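2023-12-08

Day 18 of the big kitchen clear-out, and I finally got back to Grandma's recipe box.

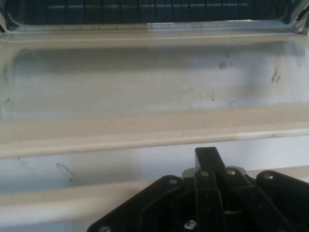
Marisol Barrera thinks I should leave the cards exactly as they are, stains and all, and just scan them. She told me typing them up would be like ironing somebody's handwriting flat, and that if I must type, I should at least keep the spelling mistakes. I said fine, the mistakes stay, but I still can't read half the cards in bad light, and I'd like to cook from them before I'm 70!

So tonight I made tea, put the box on the couch next to me and started with the soups. Grandma had her own filing system (soups, then "company," then a section called "Ledesma" that turns out to be everything she got from the neighbors on Ledesma Street). There are three cards for the same bean soup. One says a ham bone, one says no ham bone, and one just says "ask Cirilo." Well, Cirilo Figueroa moved to Trorthorpe years ago, so I wrote him a letter back in November, and today his answer came. Two pages! He says the secret is a spoon of vinegar at the very end and that my grandmother stole the recipe from him fair and square at a card game. He also says to soak the beans overnight, and he underlined overnight so hard the pen went through the paper.

I've got a pot of beans soaking now. We'll see.

The enamel in the kitchen still has some brownish streaks on it, and I decided I don't care tonight. I've scrubbed enough this week and my shoulder is letting me know it.

Typing is slower than I thought — I got through the soups and part of "company" and then got stuck on one word in the lemon cake. It's either "scald" or "scold." I called Tae-yang and he voted scold. He wants the cake for his birthday either way, so I need to figure out the oven temperature, which she wrote down as "medium, but not too." Thanks, Grandma.

Oh, and I found a grocery receipt stuck to the back of the plum jam card, with a list on it in Grandpa's writing: sugar, lids, stamps, something for her cough. I sat with that one for a while. I'm keeping it with the jam, right where she had it.

Tomorrow: beans on by ten, mail a thank-you to Cirilo, buy vinegar. I should ask Marisol about borrowing her scanner too — she'll be so pleased with herself.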